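January 16, 2023
Project report, second year, Refrigeration and Shop Equipment
Technical College of Londport

# Night cover on an open drinks cabinet: what changes in the temperature and in the daily work

## 1. Introduction

In the autumn term our group had to choose one piece of shop equipment and examine it in real use. We chose the open chilled cabinet for drinks and sandwiches. Such a cabinet has no door, and the customer takes the goods directly from the shelf. It is comfortable for selling, but cold air leaves it the whole day and also the whole night, when there is no customer in the shop.

The cabinet which we examined is a Dodska wall model from the supplier Sinoron. It stands on the ground floor of the café Noiphan in Londport, near the till. 

Our question was simple: is it worth pulling down the night cover every evening, if the staff say that it takes time and that the roller is stiff?
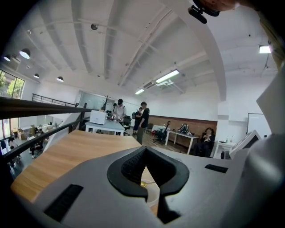
## 2. The cabinet

The main data were taken from the type plate and from our own measuring tape:

| Property | Value |
|---|---|
| Height | 1703 mm |
| Width | 962 mm |
| Shelves | four, adjustable, plus the base deck |
| Cooling | fan-assisted, built-in unit |
| Defrost | automatic, by timer |
| Night cover | manual roller, grey foil |
| Lighting | one LED strip under the canopy |

The side walls are insulated panels with a mirror on the inside. The price rails in front of the shelves are plastic and two of them were cracked at the time of our first visit. This has no influence on the temperature, but we mention it for the reason that the cover caught on one broken corner and did not close completely. We put tape on the corner before the measurements started. The owner later ordered a new rail.

The manual from Sinoron says that goods must not stand in front of the air return grille at the bottom. In the first week we found bottles there on several mornings. We asked the staff to leave the grille free, and they did so during the test.

## 3. Method

We placed three temperature loggers in the cabinet: one on the top shelf, one on the middle shelf at the back and one on the base deck at the front. A fourth logger was hung on the wall beside the till for the room air. Each logger was put into a small bottle filled with water and glycol, so that it reacts slowly like a real drink and does not show every short movement of air.

The test took 19 nights. On the first part of the nights the cover stayed up, on the second part it was pulled down after closing. We also used a plug-in energy meter between the cabinet and the socket. The meter was read in the evening when the café closed and again in the morning before the lights were switched on.

For the time needed by the staff we used a stopwatch. We wanted to know the time for the whole task - taking away the sandwich baskets, pulling the cover, checking the lower edge - and not only the pulling itself.

## 4. Results

With the cover down, the front of the base deck was clearly colder in the morning. The top shelf changed less. The middle shelf at the back was almost the same in both parts of the test, as it lies close to the air outlet in the rear panel.

The energy meter showed a lower use on the covered nights. On two of them the difference was small, and we believe that the cover was not closed to the end. On one of these mornings a member of our group found a gap at the left side, as wide as a hand. For the other morning we have no explanation.

The complete evening task took about 120 seconds when it was done by a person who knows the cabinet. New staff needed longer, mostly for the baskets. The baskets hang on the front edge of the second shelf and must be lifted out before the cover can pass.

The defrost timer was set to start shortly after closing. With the cover down, the temperature rose less during the defrost, but the water in the tray was not less. We expected a smaller amount and discussed this with our teacher, who advised us to look at the humidity of the room. We had no humidity logger, so this point stays open.

## 5. Discussion

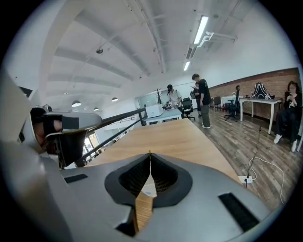

*Table at the railing, upper level*

The weak point of our method is the weather. The covered nights came later in the term, when the café was cooler, and a part of the energy saving certainly belongs to the cooler room. It would have been better to change between cover and no cover every night. We understood this too late, when the first part was finished.

A second weak point is the load. The cabinet was filled by the staff as they needed it, and we only noted if it looked full, half full or nearly empty. For a comparison of energy this is rough.

We nevertheless think that the cover should be used each evening. The base deck at the front is where the milk drinks stand, and it was the warmest place in every night without the cover.

## 6. Recommendations to the café

- Move the sandwich baskets to the base deck or use flat trays, so that the cover can be pulled without lifting anything out.
- Replace the cracked price rails.
- Clean the roller and its side guides once a month.
- Mark the air return grille with a coloured line, above which the bottles may begin.
- Set the defrost one hour later, when the cover is surely closed.

## 7. Further work

In March we would like to repeat the test with alternate nights and one humidity logger. The college can lend us the logger. The owner of Noiphan has agreed, under the condition that we do not work at the cabinet during lunch time.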